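Übung 3: Demonstrationsdaten für das Imitationslernen

3.1 Begriffe

Eine Episode umfasst die Aufzeichnung einer einzelnen Demonstration vom Startsignal bis zum Stoppsignal. Sie besteht aus den Bildströmen aller Kameras, den Gelenkwinkeln, der Greiferöffnung und dem vom Bediener vorgegebenen Sollwert. Beobachtung und Sollwert werden getrennt gespeichert. Wer beide verwechselt, trainiert ein Modell, das den Istzustand reproduziert.

3.2 Kameraperspektiven

Die Handgelenkkamera liefert die Lage des Objekts relativ zu den Fingern, die Kopfkamera den Überblick. Im Datensatz Skondari werden beide Ströme auf dieselbe Zeitbasis gebracht. Episoden mit mehr als 20 ms Versatz werden verworfen.
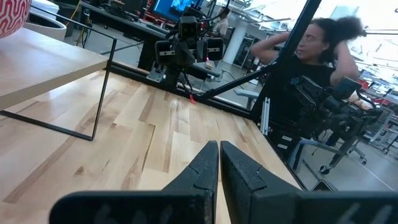
Spiegelnde Flächen sind gesondert zu behandeln. Ein Spiegel im Arbeitsraum zeigt Teile des Roboters, Personen und Hintergrund ein zweites Mal, und zwar abhängig von der Pose der Kamera. Tiefenschätzungen sind dort unbrauchbar. Solche Episoden erhalten das Attribut "reflexion" und bleiben im Trainingssatz, sofern die Aufgabe selbst gültig ausgeführt wurde. Für erkennbare Personen gilt Abschnitt 3.4, auch wenn sie nur gespiegelt erscheinen.

3.3 Variation

Pro Aufgabe sind 600 Episoden vorgesehen, verteilt auf 53 Anordnungen der Objekte. Startpose und Untergrund werden zwischen den Anordnungen gewechselt, innerhalb einer Anordnung nur die Startpose. Fehlversuche werden mit Ergebniscode abgelegt und nicht überschrieben.

3.4 Personen

Gesichter werden vor der Weitergabe unkenntlich gemacht. Die Rohdaten verbleiben auf dem Server Bresurness.

Aufgabe bis Freitag: Bestimmen Sie für drei Episoden den Versatz zwischen Bildstrom und Gelenkwinkeln. Geben Sie das verwendete Verfahren an.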